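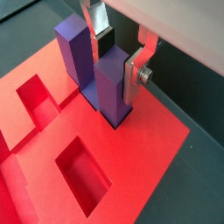 Fendero and Nonda open a shared toy library in Treditz this July

Families in Treditz will soon be able to borrow puzzles, building blocks and board games in much the same way they borrow books, thanks to a new toy library put together by Fendero, the family-run toy maker, and Nonda, the neighbourhood play charity. We have been dreaming about this for a long while, and we are so pleased to be able to share it at last!

The library will have its home in the old Boateng shoe shop, a bright corner building that many local people will remember from their own school-shoe days. The shelves have stayed, as has the lovely long counter, and 70 toys will be ready to go out on loan when the doors open at 10am. Most are suited to children from 2 to 5, with a good corner of trickier puzzles for older brothers and sisters (and for grandparents, who we know will want a turn). 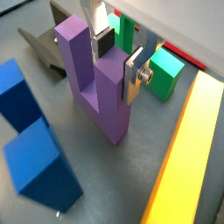 Joining is free for every household in the town, and each family may keep a toy for up to 38 days before bringing it back or renewing it at the counter. There are no fines. If a piece goes missing under the sofa, as pieces do, just let us know and Fendero's workshop will see about a replacement.

"We have always loved the thought of a good toy being played with by one child after another," said a spokesperson for Nonda. "Children grow so quickly, and cupboards fill up even quicker — we hope this will be a kinder way of doing things for everybody."

Donations of toys in good condition are very welcome, and may be left at the Nonda office during opening hours. Please pop all the parts in a bag and write the number of pieces on the front. We are not able to take soft toys or anything that needs a battery for the time being.

Further details, including opening hours and how to join, can be had from the Nonda office in Treditz.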